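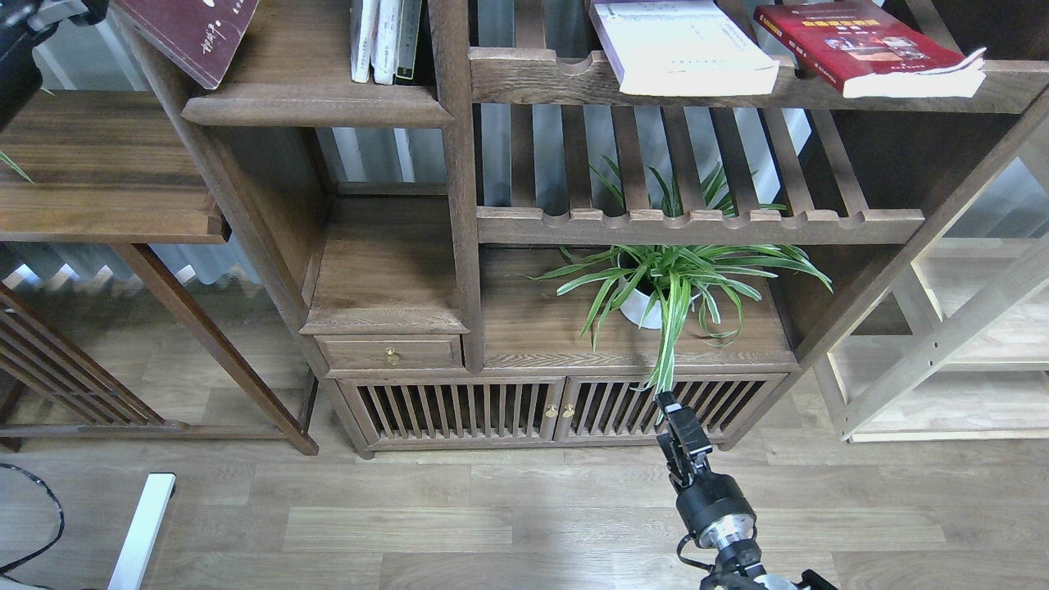 A spider plant on a wooden shelving unit, with books on the shelves above it.

Why Are Some Leaves Striped?

Spider plants are easy to spot. Their leaves are long and narrow, and many kinds have green and white stripes. The leaves grow up first, then bend over as they get longer. That is why people like to put them on a shelf, where the ends can hang down.

The green part of a leaf is full of chlorophyll (say KLOR-uh-fill). Chlorophyll catches sunlight, and the plant uses that light to make sugar from water and air. The sugar is its food. The white part has very little chlorophyll, so it makes hardly any food. The green stripes have to feed the whole leaf.

A spider plant likes a bright room, but strong sun can burn it. Near a window with blinds is a good place. If the room is too dark, the stripes may fade.

Where are the spiders?

There aren't any. A grown plant sends out long stems with baby plants on the ends. The babies have thin leaves that stick out like legs. If a baby touches soil, it can grow roots and become a new plant.

Grow your own

Ask a grown-up to help you snip off a baby plant. Stand the bottom of it in a cup with a little water. When you see roots as long as your thumb, plant it in a small pot of soil. Use a pot with a hole in the bottom and set a saucer under it to keep the shelf dry.

Push a finger into the soil before you water. If it feels damp, wait 2 days and check again.

Written by Danuta Kubiak
Last updated 31 May 2020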